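Zolden cherche 2 personnes pour ses tables de tri (H/F), atelier de Greveck

Publié en avril, poste à pourvoir tout de suite ou presque

On cherche vite. Deux départs le même mois, les commandes de printemps qui arrivent, bref il nous faut du monde à l'atelier de Greveck.

Le travail : préparation et tri de petites pièces sur table. Vous recevez un bac, vous étalez, vous triez, vous remettez en sachet, vous étiquetez. Puis bac suivant. Pièces légères, rien à porter de lourd. Travail assis ou debout, au choix, les tabourets se règlent. Il faut aimer le calme et les choses bien rangées. Si une pièce traîne sur la table à la fin d'un lot, le lot est recompté en entier, et c'est long.

Ce qu'on demande :
Pas de diplôme. De bons yeux (lunettes ok évidemment)
Savoir lire une étiquette et recopier une référence sans se tromper
Être à l'heure, l'équipe du matin démarre à 6 h 30
Français correct, le polonais est un plus pour les échanges avec Larnska
Une première expérience en conditionnement, horlogerie, mercerie, pharmacie, peu importe, c'est bien mais pas obligatoire 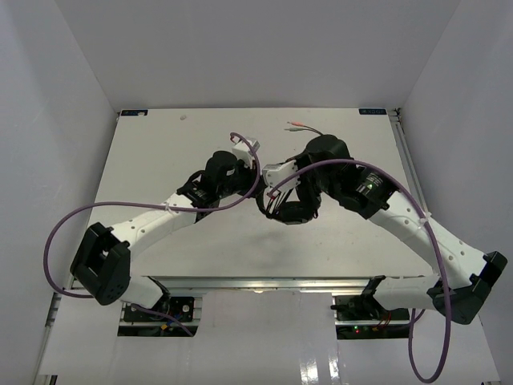 Côté règles de poste, autant les dire tout de suite. Plateau dégagé avant chaque lot. Pas de café, pas de téléphone, pas de bijoux qui accrochent. Un coup de chiffon sec entre deux références, même quand ça a l'air propre. Les sachets vides vont dans le bac du dessous, jamais sur le côté. Ça s'apprend en deux jours, on vous montre.

Contrat : CDD de six mois, renouvelable, temps plein ou 80 % à discuter. Prime de 300 euros bruts à la fin du troisième mois. Panier repas, vestiaire fermé, parking derrière le batiment. La ligne de bus s'arrête devant le portail mais le premier passage est trop tard pour l'équipe du matin, donc prévoir voiture ou vélo si vous êtes de matin. Équipe d'après-midi possible, 13 h 30 - 21 h.

Formation au poste payée à 100 %, dès la première heure.

Essai : une demi-journée sur place, payée aussi. Vous faites un vrai lot avec quelqu'un de l'équipe, on regarde le soin plus que la vitesse. La vitesse vient après. Réponse dans la semaine, oui ou non, on répond à tout le monde.

Pour postuler : un CV même court, quelques lignes sur vos disponibilités, et précisez matin ou après-midi. Lettre de motivation pas nécéssaire. À envoyer ou à déposer à l'accueil, à l'attention de Tadeusz Adamczyk, responsable d'atelier, référence 213 à rappeler dans l'objet. Les candidatures sans référence partent à Bielecka et mettent une éternité à revenir chez nous.

Visite de l'atelier possible avant de postuler, demander à l'accueil, plutôt après 14 h.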